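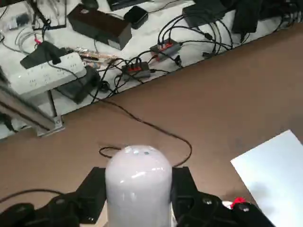 A desk lamp is a small lamp made to stand on a table or desk and light a limited work area. It is a form of task lighting and is normally used together with the general lighting of the room. The usual parts are a base, a support, a head and a power cord.

Base and support

The base keeps the lamp upright when the head is moved forward. Round bases are common because they resist tipping equally in all directions. The support may be a rigid stem, a jointed arm or a flexible neck.

Head

The head holds the light source and directs it downward. Older heads were open metal shades sized for a screw-in bulb; heads with built-in LEDs can be much smaller. A rounded white head, tilted down, throws a bright pool of light on a brown tabletop and leaves the lamp's own base inside the lit area. 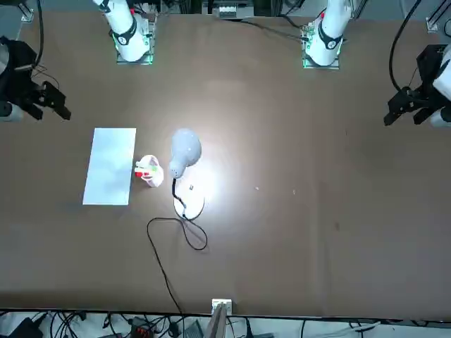 Reading time: 3 min | 537 views

Placement

Paper is placed flat within reach of the light, and a cup for small items is often kept next to the lamp. Glossy surfaces return a highlight toward the user -- matte tabletops do so far less. Cables are best led over the far edge of the table.

Terminology

Najwa Sfeir separates "desk lamps" from "reading lamps" by the height of the head. Lambros Raptis treats the two terms as equal. The Pomirstead lighting guide follows Raptis and lists 200 models under a single heading.

See also: Task lighting; Lampshade; Desk organizer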